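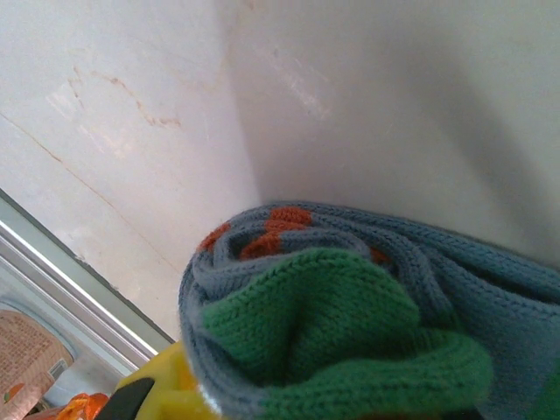 A place for every jumper: Kwadwo Agbeko on folding, rolling and letting go

By the time I have my coat off, Kwadwo Agbeko has put the kettle on and is telling me about his knitwear, which he does with such affection that I forget to start my recorder. He has been helping people sort out their wardrobes for years now, under the name Grudanari, and wool is still the part he likes best.

"People hang it, and it breaks my heart," he says. "The shoulders go all pointy! Lay it flat, bring the sleeves in, then roll it from the bottom up - and don't squeeze, it wants to breathe a bit."

The rolls go into the corners first, he tells me, blues and greens together, with anything orange where you'll spot it on a dark morning. Do they have to be neat?

"Oh, no, no. If it's a bit bunched up, leave it. You're going to wear it, aren't you?"

He learned this from his old neighbour Theophilus Annan, who knitted all winter and kept everything he made in one deep white drawer. "It stuck every time you pulled it, and there were marks on the inside older than me. I offered to paint it for him and he was quite offended."

In October Kwadwo spent 2 days with a family who had kept every woolly their children had ever worn, 367 pieces in all, and I ask how on earth one begins with a pile like that.

"With tea," he says, pouring me another. "Then you pick up the top one and ask who wore it. We got through perhaps thirty before lunch, and I heard a story about nearly all of them."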